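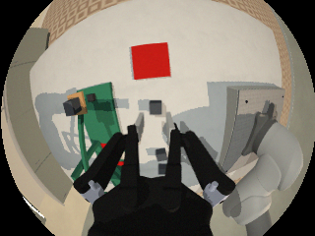 About Faltier

Faltier calibrates, repairs and verifies weighing equipment. Our work covers bench scales, counter scales, platform scales, hopper weighers and the smaller sizes of weighbridge. Customers include bakeries, post rooms, feed merchants, scrap yards, dispensing pharmacies and two fishing ports.

The company started as the repair counter of Jurčo, a maker of shop scales. When Jurčo stopped making mechanical scales the counter was carried on as a separate business, and it kept the test weights, the spare parts and the service records. The records cover 2,997 machines, a fair number of them still in use. We can normally supply knife edges, bearings and dashpots for any Jurčo counter scale, provided the serial plate is legible.

What a calibration includes

A calibration is a comparison. Known weights are placed on the machine, the readings are written down, and the difference between the two is reported with a statement of uncertainty. It does not by itself mean that the machine is accurate, or that it has been adjusted. If the customer asks for adjustment, we record the readings before and after, and both sets appear on the certificate.

The standard visit consists of an inspection of the feet, level and pan, a repeatability test, an eccentricity test with the load placed at each corner, and a linearity test at points spread over the working range. Most visits to a single bench scale are finished within the hour. Platform scales take longer, mainly in moving weights. We carry test weights to 400 kg on the service van. Loads above this are arranged with a hired vehicle and quoted separately.

Verification for trade use is a separate matter with its own tolerances. A calibration certificate does not permit a machine to be used for trade, and a trade stamp does not give a figure for uncertainty. Customers who need both should say so when booking - the two can usually be done in one visit. 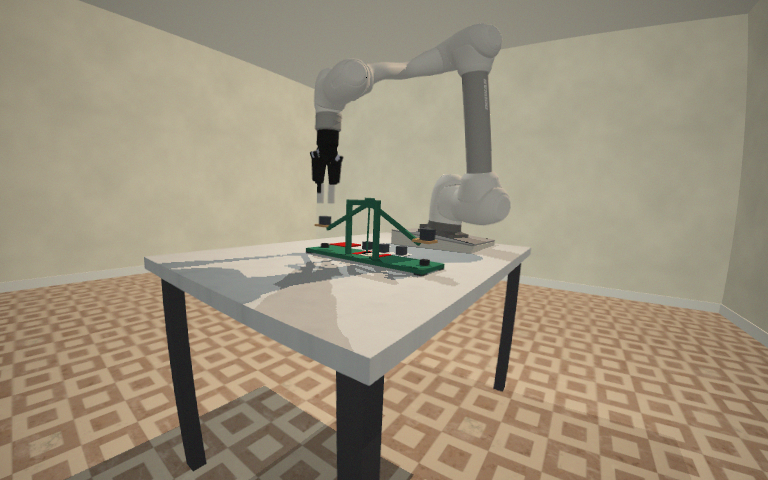

Faltier Calibration Department

The department looks after the reference weights, the certificates and the procedures used by the field engineers. Our reference set is kept at 20 degrees and is sent out each June for comparison with a higher standard. Working weights are then checked against the reference set before they go back on the vans. A weight that has drifted by more than a third of its tolerance is withdrawn, cleaned and measured again, and if the drift is still there it is adjusted or scrapped.

Certificates are issued through Fivetar, our records system, normally by the second working day after the visit. Each certificate gives the machine's serial number, the place where it was tested, the air temperature at the time and the identity of the weights used. Old certificates stay available under the customer's account. Paper copies can be posted on request.

We are often asked how frequently a scale should be calibrated. There is no single interval. A counting scale in a clean store may hold its figures for years, while a platform scale in a fish market can move within weeks from washing down and knocks. We suggest starting with a yearly visit, looking at the drift, and changing the interval on that evidence. 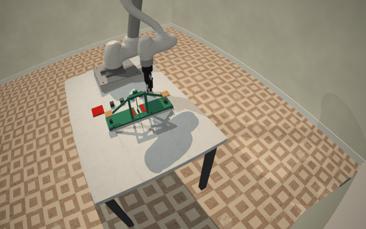

Between visits, a simple daily check is worth more than a shorter interval. Keep one check weight near the middle of the working range, place it on the pan at the start of the shift and write down the reading. A slow change in one direction usually points to wear or dirt under the pan. A sudden change usually means a shock, or that the scale has been moved and not levelled. Please send us a copy of the log with your booking if you have one.

Where we work

The workshop is in Starnutetti, with parking for deliveries at the rear. Field engineers cover sites up to 160 km from the workshop without a travel charge. Scales weighing less than a person can comfortably lift may be brought in between 8 am and 4 pm - remove the pan, lock the beam if there is one, and pack both separately.

Bookings and parts enquiries go through the service desk. Have the maker, capacity, division and serial number to hand.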